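Damp in the back bedroom, part two

Jul 20, 2018

The logger has now been in the back bedroom for long enough to be worth writing up. It is the cheap Datano one, which records temperature and relative humidity every 2 minutes and drops a reading whenever the battery door is knocked. I left the gaps as gaps and did not interpolate.

To recap part one: the outside wall is solid brick, plastered directly, north facing. The musty smell was strongest in the corner by the chimney breast. Ionuț Sandu came round with a pin meter and got high readings at skirting level and nothing much higher up, which he took as rising damp. I was less sure. Pin meters measure electrical resistance, and salts in old plaster will lower that whether the wall is wet or dry.

The more useful number is the dew point. Relative humidity on its own tells you little, as it moves with temperature even when the amount of water in the air stays put. Air at 20 degrees and 60 per cent relative humidity has a dew point of 12 degrees. Any surface colder than that will collect water. In summer the wall never gets near it. In January it did, most nights, judging by the surface readings I took with the infrared thermometer before I owned the logger. Those were spot readings and I would not lean on them too heavily.

Mould does not need liquid water, though. It will grow where the air right at the surface sits above 80 per cent or so for days on end. A wall 3 degrees colder than the room will see a good deal more than the figure on the logger display, which is why a room can read as perfectly reasonable in the middle and still go black in the corners.

Furniture makes this worse. Anything large pushed flat against an outside wall cuts off the warm air from the room, so the plaster behind it runs colder, while moisture still gets round the back without much trouble. The gap I have settled on is 100 mm, measured at the skirting and again at the top, as the floor slopes.

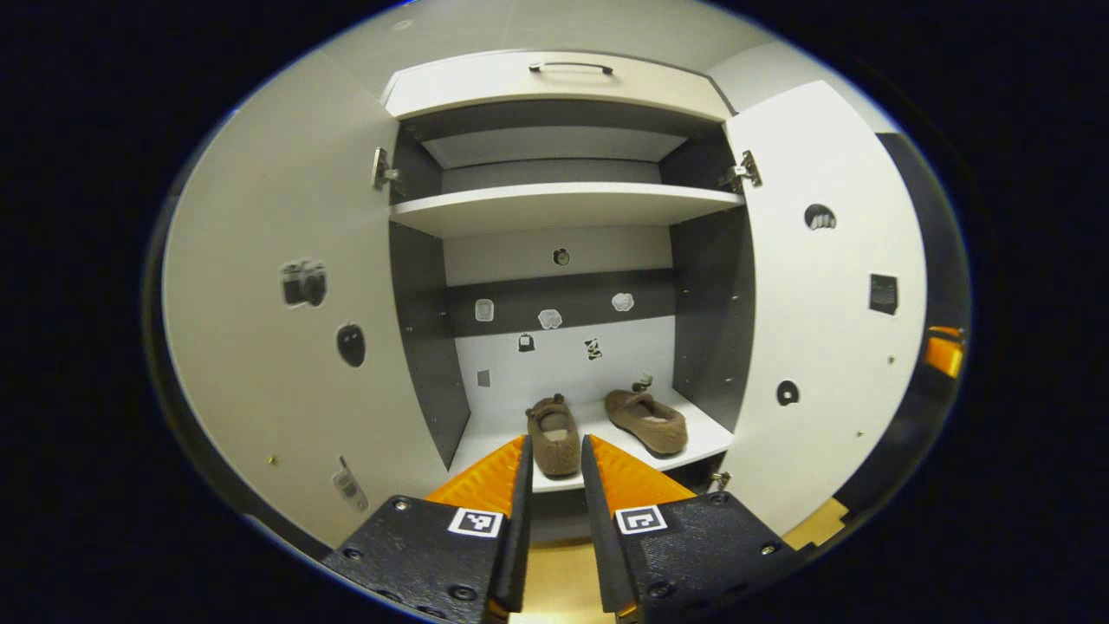
Traian Sima asked in the comments last time whether a dehumidifier would settle the matter. It would lower the dew point, certainly, but it also hides the source, and I want a full winter of untreated data first. The extractor in the bathroom next door was replaced in June and already shows up in the log: the evening peak is lower and falls away faster.

Still to do: move the logger to the corner, calibrate it with the salt jar method, and repoint the bottom courses outside where the mortar has gone.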